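Notes on Donor Eligibility and the Plasma Center Question
Posted in Health Policy
April

The county health board has placed the question of paid plasma collection on its agenda again, and several readers have written to ask where this blog stands. The position set out last year has not changed in substance. The proposal itself has changed, however, and the new version deserves a fair reading.

Under the current draft, a private operator, Plarnelau, would open a collection center in the former pharmacy building on Alvarado Street. Donors would be screened at the first visit and again every four months. The draft sets a minimum interval between donations and requires the center to keep a licensed nurse on site during all hours of operation. Earlier language, which allowed a nurse to be available by telephone, has been removed.

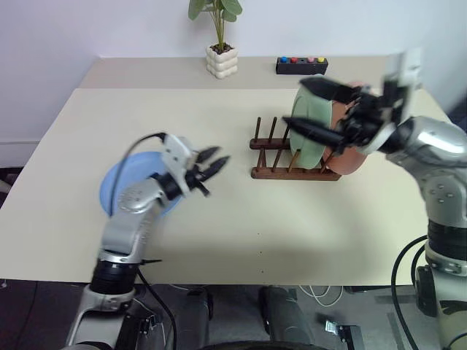
The removal of that language is welcome. During the last comment period, 39 residents submitted written statements, and more than half raised the matter of supervision. A donor who feels faint at 7 in the evening should have a trained person in the building. The operator has accepted this condition without asking for a longer phase-in period, and it should be credited for doing so.

The question of deferral is less settled. A donor who is turned away at screening receives a printed notice giving the category of the deferral, but the draft does not require the center to explain the reason or to state when the person may return. Many deferrals are short. Low iron, a recent tattoo or a new prescription may each lead to a waiting period, and a person who is handed a form with a code on it may reasonably conclude that the door is closed for good. The board should require plain wording on the notice and a telephone number that is answered during business hours.

Privacy is addressed in section 8. Screening records would be held by the operator's data contractor, Drulleck, and could be shared with the county only in summary form. This is an acceptable arrangement as far as it goes. The section is silent on what becomes of the records if the contract ends, and a single sentence would correct the omission.
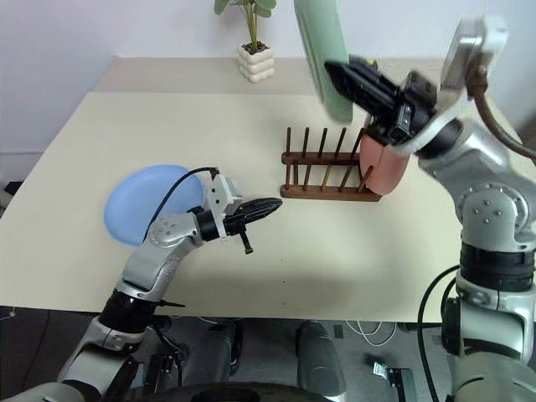 Two Robot Arms Over a Table

Payment remains the point on which readers disagree most. Some regard any payment as pressure on people with few other choices. Others observe that donors give up time and travel at their own expense. Both concerns are legitimate. The draft would have the center post its full payment schedule at the entrance, including any bonus for new donors, and would forbid bonuses tied to donating on consecutive permitted days. The second provision should be kept, even if the operator asks for it to be relaxed.

Written comments will be accepted for 14 days after the draft is published in the county bulletin. Comments should cite the section number and be sent to the clerk of the board. Copies of the draft are available at the front desk of the main library.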